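給食の盛り付けにロボットの手が来た日 トゥルニズリー通信

2023年7月2日(日)

先週、トゥルニズリーにあるフェール給食センターにお邪魔してきました。前から気になっていた「盛り付けロボット」が、4月からいよいよ本番の準備に入ったと聞いたからです。こういう話に弱いんですよね、私。朝いちばんの回に間に合うように行ったら、守衛さんに「早すぎる」と笑われました。

フェールでは毎日300食を学校や高齢者施設に届けています。盛り付けの列に立つのは4人。汁物やごはんは機械でよそえるのに、最後に果物や小さなおかずをお皿にのせるところだけは、ずっと人の手でした。単純に見えて、これが腰と肩にくる仕事なんだそうです。

「冬場の朝なんて、指が言うことをきかないのよ」と教えてくれたのは、列の先頭に長く立ってきたジネット・ラポワントさん。ロボットが入ると聞いたときは、正直いい気はしなかったそうです。そりゃそうですよね。私だって、隣の席に急に機械の腕が来たら身構えます。

導入したのはソダム社の双腕型で、調整を担当しているのは同じ会社のアイマン・ハムダンさん。いまはまだ配膳の列には入らず、別室のテーブルで練習の段階です。お皿をひとつ置いて、その横に果物を置いて、拾ってのせて、また戻して。見ているほうは意外と飽きません(私は1時間近く居座ってしまいました。お仕事中にすみません!)。 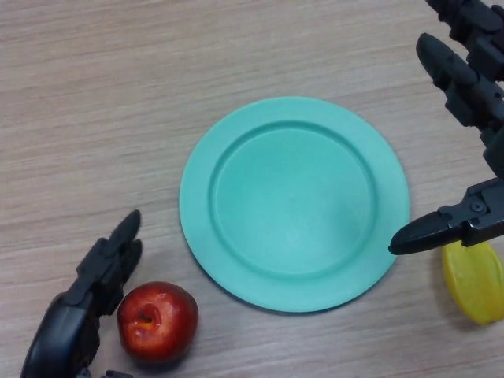
で、おもしろいのが、この練習に現場の人がかなり口を出していることなんです。ジネットさんたちは交代で2時間ずつ別室に入って、置き場所や向きに注文をつけます。「りんごは軸を上にして」「お皿の縁に指をかけないで、次の人が持てないから」といった具合。ハムダンさんはそれを全部ノートに書きとめていて、見せてもらったら付箋だらけでした。

「こちらは物をつかむことは分かっても、食べる人の前にどう出すかは知りませんでした」とハムダンさん。丸いものは転がるし、つるつるしたものは逃げるし、形が不ぞろいなものになると指の開き方から考え直し。ジネットさんが片手でひょいとやってしまうことに、ものすごい手間がかかっているわけです。ご本人はそれを見て、ちょっと誇らしそうでした。

もちろん、いちばん気になるのは人の仕事がどうなるのかというところ。センター長のリス・ゲシンさんに聞いてみると、列の人数は減らさない、という答えでした。ロボットが受け持つ予定なのは果物の盛り付けだけで、手の空いた人は食物アレルギーの確認と、きざみ食の仕上げに回るとのこと。どちらもこれまで時間に追われてきた作業です。

ただ、全員が大歓迎かというと、そうでもありません。列でいちばん若いルーシー・ベルジュロンさんは、配置換えの話にまだ迷っているそうです。「確認の仕事って責任が重いじゃないですか。お給料がそのままなら、ちょっと考えます」。もっともな話だと思って、ゲシンさんにもそのまま伝えてみました。手当については組合と話しているところで、まだ何も決まっていないそうです。ここは次に行ったときに、もう一度聞いてきますね。

もうひとつ、現場で話題になっていたのが音です。盛り付けの列って、けっこうおしゃべりしながら進むんですよ。孫の運動会の話とか、昨日の晩ごはんの話とか。そこに機械が入って、モーターの音で声が届かなくなったら嫌だなあ、という心配が出ていました。別室で聞いたかぎりでは、私には冷蔵庫のほうがうるさいくらいに思えましたが、列に並べてみるとまた違うのかもしれません。立ち位置についても、ロボットを端に置くか真ん中に置くかで意見が分かれています。ジネットさんは断然、端っこ派。「真ん中に置かれたら、隣の人と話せないでしょう」とのことでした。

安全面の確認は、外部のトゥランス社からタイソン・シャルボノーさんが来て進めています。人が近づいたときに腕がきちんと止まるか、袖やエプロンのひもが引っかからないか。エプロンは後ろで結ぶ形に変えることが、もう決まったそうです。地味ですけど、毎日着る人にとっては大きい変更ですよね。ルーシーさんは前で結ぶほうが好きだったらしく、少し残念がっていました。

列での試し運転は夏休み中、学校給食がお休みで食数の少ない時期に始めるそうです。最初は午前の回だけで、果物の出る献立の日に限るとのこと。見学の受け付けはまだですが、問い合わせはセンターの事務室でどうぞ、だそうです。お昼前は盛り付けでみなさん手が離せないので、電話は午後にお願いします。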